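Ollen is looking for two table setters
Location: Plovovov, Naciri building, ground floor
Full time, start in September or as agreed

At Ollen we keep a collection of everyday household objects and we set them out on tables, many times a day, always after a written plan. For this work we are now searching two new colleagues with steady hands and a good eye for small differences. You do not need a diploma. Experience from a hotel breakfast room, a theater props department, a museum storage or a busy kitchen is very welcome, and so is experience from home.

About the work

The collection has 560 objects at the moment. The biggest group is the drinking vessels: cups, mugs, tumblers, small glasses, cups for children. After them come bowls and plates, cutlery, boxes with and without lids, sponges, brushes, dish towels and a long shelf which we call "the rest." Every object has a number and a fixed place in the storage, and it has to go back to this place when the table is finished.

A normal shift starts with the list for the day. You take the objects of the first table from the storage, check them for chips and stains, and carry them in a gray crate to the work room. On the table you put them according to the plan sheet. Sometimes a plan has a dozen things on it, sometimes it is only a single cup, and the single cup should be placed with the same care as the dozen. Then you sign the sheet, and when the table is released you clear it, wipe the mat and set the next one.

Between the tables there is washing up. We have a double sink and a dishwasher, but a part of the collection must be washed by hand (the painted cups, everything with a wooden handle). Once a month we go through the whole storage together and compare it with the list. This takes the full day and we order lunch.

About the room

You will work mostly in the table room. The tables have a black mat on top and black rails at the border, and black curtains hang around the places. The lamps stay on for the whole shift and the curtains stay closed during the setting. Please consider if you feel well in such a room for some hours. Some people find it restful, others miss the window after one morning. The break room is on the sunny side and it has a door to the yard.

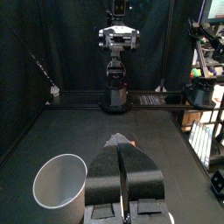

One of our present table setters would like to add that the quiet was harder to learn than the placing: in the first week the cups were always fine, but the lids fell down, the crate hit the door and the tap was left running, and after a month all of this was gone. The same colleague recommends shoes with a soft sole and says that dark clothes are more practical than they sound, only the lint is a trouble.

We can confirm the part about the lint. There is a roller at the door of the table room, please use it on your sleeves and also on the curtains if you touched them. The mats catch crumbs and threads very easily. A mat should be wiped in one direction with the almost dry cloth, not with the wet one from the kitchen, and it should not be pulled or turned. If you see a corner coming up, you write it on the sheet.

What you should bring

– You can lift a full crate to the height of your chest and stand or walk for the larger part of the day.
– You see the difference between light gray and a little less light gray. We have many gray cups, and on the plan sheet they are not the same cup.
– You read simple English. The plan sheets and labels are in English, the rest of the day we speak what everybody understands.
– You are punctual. The early shift begins at 7:30 in the morning, the late shift ends at 6 in the evening.
– You tell us when something broke. Cups break here, it is calculated, and it never was taken from a salary.

It would be nice, but it is not a condition, if you can repair small things with glue, if you have a driving license for the trips to the flea market, or if you like to write labels in a readable hand.

What we offer

The salary is 3,380 dollars per month before tax, the same for both positions. You get a permanent contract after a trial time of 3 months, paid vacation, and a shift plan which is published four weeks before. We pay the bus ticket inside Plovovov. Coffee and tea are free – from the kitchen mugs please, and not from the collection. It has happened.

In the first two weeks you always work together with an experienced colleague. You will set tables from the first day, but you do not sign a sheet alone until you feel sure with it.

How to apply

Please write us a short letter, one page is enough, and tell us what you did before and when you could start. A photo is not necessary. We would be happy if you add some lines about a cup or a bowl you use at home: its size, its color, the form of the handle, where the scratches are. There is no wrong choice of cup, we only would like to see how you look at things.

You can leave the letter at the reception of the Naciri building, in the box with the name Ollen, or send it over the form on the Cledau job board. Applications are open until the end of June. In July we invite to a trial morning of roughly 3 hours, which is paid. You will set a few tables, wash some dishes and have a coffee with us, and in the week after it you get an answer, also if the answer is no.

The entrance and the table room are without steps. The storage has a step of one hand high and we have a ramp for it, please mention in your letter if we should put it in place.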